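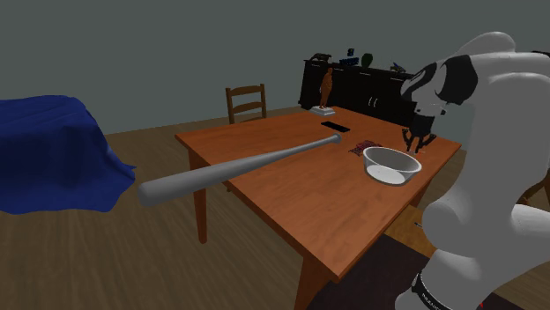 Florko Wheel Fitment Table

Florko is a table of wheel and tire combinations that people have bolted to ordinary cars and then driven. It has 1490 rows, one per car. Each row gives the wheel width, offset, tire size, spacer thickness if there is one, ride height change, and what rubbed.

The "what rubbed" column is the reason the table exists. Wheel sellers are happy to tell you that something fits. Owners will tell you it fits as long as you don't turn left with a passenger in the back.

Current release: 2, dated Thursday, September 24, 2026. Release 1 had the front and rear offsets swapped on every staggered setup. If you bought wheels on the strength of release 1, please accept our sympathy, in place of money.

Where the rows come from

Most were typed in by owners on the Semivik forum, in a thread Sunee Wongsuwan started to settle an argument about fender rolling. The argument is still going. Another 80 rows were measured at the Sikport shop by Oratile Mokgethi, with a straightedge and a caliper, and these have measured = yes. Everything else is measured = no, meaning the owner read the number off a wheel, a receipt, or the inside of his own head.

Columns

car_id: arbitrary, stable between releases
model, year: as the owner gave them, spelling corrected
axle_setup: square or staggered
width_f, width_r: inches
offset_f, offset_r: millimeters, negative values allowed and, in some cases, regrettable
tire_f, tire_r: the sidewall size as text, for instance 215/45R17
spacer_f, spacer_r: millimeters, zero if none, blank if the owner wouldn't say
drop: millimeters lower than stock; a lifted car has a negative drop
rub: none, light, full_lock, bumps, always
rub_note: free text, lightly edited for language
measured: yes or no

Blank is not zero. Wen-hsiung Yau spent most of February finding out which blanks had been zeros, and would like them left alone.

Known problems

The word "none" in the rub column covers a wide range of human optimism. Filter to the measured rows before drawing any conclusions about clearance, and even then check how low the car sits.

Owners of lowered cars post far more than owners of stock ones. Don't use the table to estimate what is on the road. You would conclude that every sedan in the country scrapes on speed bumps.

Stretched tires are recorded at the size on the sidewall. How much stretch there is has to be worked out from the wheel width.

Camber is missing. We asked for it, got back numbers from three different sign conventions plus one drawing, and gave up. Sum-yee Man is collecting alignment printouts for a later release. A printout from a shop is fine, a phone app held against a hubcap isn't.
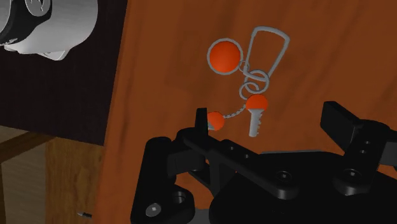

Loading the file

The table is one comma-separated file, fitment.csv, in UTF-8. Read tire_f and tire_r as text. Some spreadsheets see the slash and helpfully turn tires into dates.

The script su.py prints every row within a given width and offset of yours, sorted by how badly it rubbed. Usage:

python su.py --model "your model" --width 8.5 --offset 35

If it prints nothing, you are either a pioneer or you typed the model wrong.

Corrections and new rows

Open an issue with the car_id and the value you think is right. For a new car, fill in template.csv and leave car_id blank. Zodwa Modise merges additions and will ask about the spacers.

License

Free to use, copy, and change with credit to Florko. No warranty, and that includes your fender liners.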